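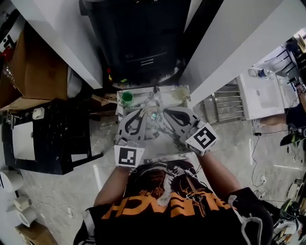
3. Work Surface and Tray Layout

The workstation for the Gavulari project was a white tray set on a white top. Both surfaces carried gray stains from earlier use. They were left as found, and staining was not treated as a variable.

A small cup of green liquid stood in one far corner of the tray and a shallow translucent dish in the other. The residue in the dish was pale yellow. The middle of the tray was kept for the item being handled, a small round teal-green object in the trial shown. An open cardboard box stood to the left on the black bench.

The layout was drawn up by Edvin Hedlund in February and revised once. The first version put the cup near the front edge, where the forearms passed over it. Moving it to the far corner cleared the reach on both sides.

3.1 Limits

Tray position was not fixed to the top. Drift over a session was measured by ruler and reached 27 mm in the worst case. A raised stop along the front edge is proposed in Section 4.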